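Stop Selling Us "Premium Grade"

7/28/20

Quick one today, I have a kiln full of test tiles and no time. But this has been bugging me since December.

I buy industrial minerals for a small coatings shop. Talc, kaolin, calcium carbonate, some barite when a customer wants weight. Not glamorous. And every supplier page I open says the same thing. Premium grade. Superior quality. Widely demanded. Fine, but what's the particle size? What's the brightness, the moisture, the oil absorption? Nothing. Or a "contact us for details" button, and then three days of phone calls from a sales rep who doesn't know either.

Last winter I needed a talc for a primer. Simple job. I wrote to 17 suppliers off the first few pages of search results. Asked each for a data sheet and a lot analysis. Most sent a brochure. One sent me a brochure for somebody elses product, logo and all. Keltar sent a real sheet, test methods listed, and the numbers on the bag matched the numbers on the page. They got the order. Not the cheapest, either — 450 a ton more than the low bid would have been worth it to me, and it was nowhere near that.

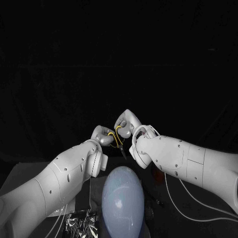 Oda Wikström wrote in after my last post to say I'm being unfair to the small mills. A full analysis on every lot costs money, she says, and a mill shipping a few truckloads a month can't carry a lab. Buyers ask for the paperwork and then go with the lowest price anyway, so why bother.

OK. Some of that is true. I've been that buyer. But I'm not asking for a lab on every corner. Top cut and median size, moisture, brightness, loss on ignition. Tell me typical values and tell me the range. If the range is wide, say so! I can formulate around a wide range. I can't formulate around "superior."

And skipping it costs more. We had a batch of kaolin come in from a reseller in Grandcombe, 3,128 pounds of it, sold as fine. It was not fine. Grit in the film, fisheyes, gloss all over the place. The reseller pointed at the web page, where it said "fine quality powder." Which meant quality that was fine, I guess? We ate 1,173 dollars in scrapped primer before anybody thought to run a sieve. My fault too, should of tested on arrival. We do now.

So, to whoever writes these pages for Hesomia and Frimpong and the rest. Drop the adjectives. Put the table up top, with the test method next to each number and a date on it. Two decimals I can trust beat a whole paragraph about customer satisfaction.

Back to the tiles.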